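Catalog > Grippers > Hand-held > Skevholm pair

Skevholm hand-held grippers, left and right

The maker calls these "ready for soft goods out of the box." We have heard that before, so we put a pair on the bench next to the Leltdale set we already sell and gave both the same job, a plain T-shirt on a cloth-covered table. A shirt is a mean test. It wrinkles, it slides, and a jaw that does fine on a block of wood will often close on nothing.

Each unit has a white body, a green LED strip and dark jaws. Markos Ververidis ran 20 folds with each brand. The Skevholm pair dropped the hem 3 times and the Leltdale 5, a gap too small to sell anything on. 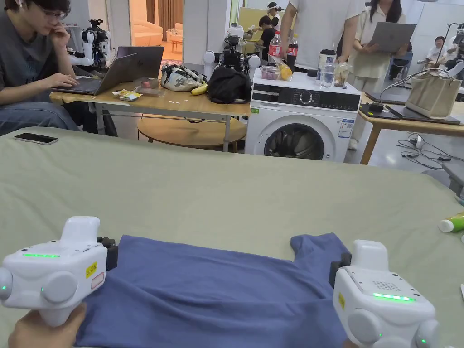 Can I buy just one side?

Singles are special order only, and the price is more than half the cost of a pair.

The jaws pinch a single edge well enough. Picking up two layers without grabbing a third is harder, and we wouldn't promise it to a customer. Hadi Abu Hammour also found the units tiring after a long stretch, and the brochure has no figure for weight. The rated life is 1000 hours. We have no way to check that and neither, we suspect, does the maker. If your arms run on a Theodorakopoulos controller, ask for the mapping file before you order, as the one we were sent did not load.

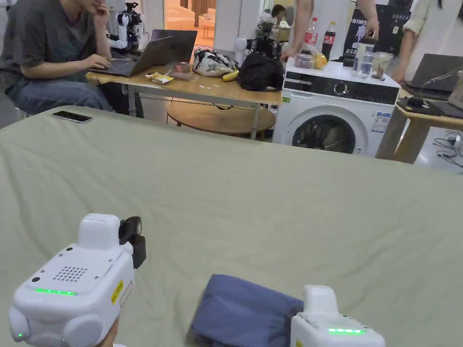
VUNBRIDGE, Tuesday, December 28, 2021 – Stock is in and pairs ship from our counter here. Folded cloth is still the job we'd buy them for. For rigid parts the Leltdale set costs less and comes with spare jaw pads, and we would start there. Returns are accepted on unused pairs with the warning stickers still in place.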